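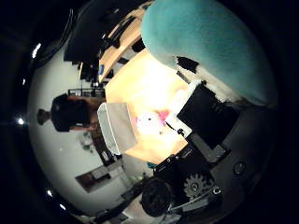 Dutthorpe Soft Toy Swap – questions we keep getting

When is it?
First Monday in December. Doors 4 pm, last toys handed out at 7. If you're dropping off, please come in the two weeks before, not on the day. Drop-off desk is upstairs at Tretari, same door as last year, ring the bell and wait a minute.

What do you take?
Plush toys, any size that fits in a basket. Bears, dogs, blobs, things with no obvious species. Small soft toys with a loop or clip are fine. Handmade is fine if the eyes are stitched on.

What don't you take?
Anything with batteries. Bean-filled toys if the seam is going. Toys with glued-on buttons or beads. Pillows (we had 16 pillows last time, please no). Board games go to the book sale, ask Inese.

Do I need to wash them first?
Yes please. Gentle cycle inside a pillowcase, then air dry all the way through. A toy that feels dry on the outside can still be damp in the middle, give it another day. Surface wash only if the label says so. We can't wash them for you, there's no machine up here.

Should I cut the tags off?
No! Leave the sewn-in label on, we read it for age and washing. Paper store tags can come off. If you've lost the label tell us whatever you remember about where it came from.

How does the sorting work?
Everything gets tipped out on the table a few at a time, checked, tagged and put in a basket. Checking means: squeeze all over for hard lumps, tug the ears and tail, run a thumb down each seam, look at the eyes. Then it goes in "baby ok", "3 and up" or "mend". Don't overfill the baskets, the ones on the bottom come out with flat faces. Tags go on top where you can see them, not tucked underneath.

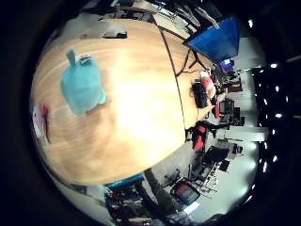 Round table or the straight bit?
Toys on the round part. Keep your bags and drinks off it if you're sorting, a spilled coffee last year cost us five rabbits. Coats on the hooks.

What happens to the "mend" basket?
Helju Avotiņš takes it home and most of them come back. Split seams and loose arms are easy. Missing eyes get embroidered. If the stuffing has gone to crumbs she'll restuff, but only if the outside is still good. Bags of clean polyester stuffing always welcome.

How many can I take home?
Same number you brought, up to five. Brought none? Take one anyway. Kids choose first for the first half hour, grownups after.

Can I ask for mine back?
Before the swap, yes, if we can find it. Email with a photo and say what color it is. "Grey elephant" won't get you very far. After the swap it's gone, sorry. Please check with your kid before you donate, we've had tears at the door.

Do you sell any?
No. It's a swap. There were 400 toys last December and 53 left at the end, those went to the Misero family center.

Can I help sort?
Yes, evenings from 6. It's sit-down work mostly and you can bring a kid over eight. Tell Kamran Kordestani which night so theres a chair for you. If you're allergic to dust bring a mask.

Is there parking?
Two spots behind the building, don't use the ones marked Gál. Street is free after 5.

Something we forgot? Email the swap adress on the flyer. Somebody checks it most evenings.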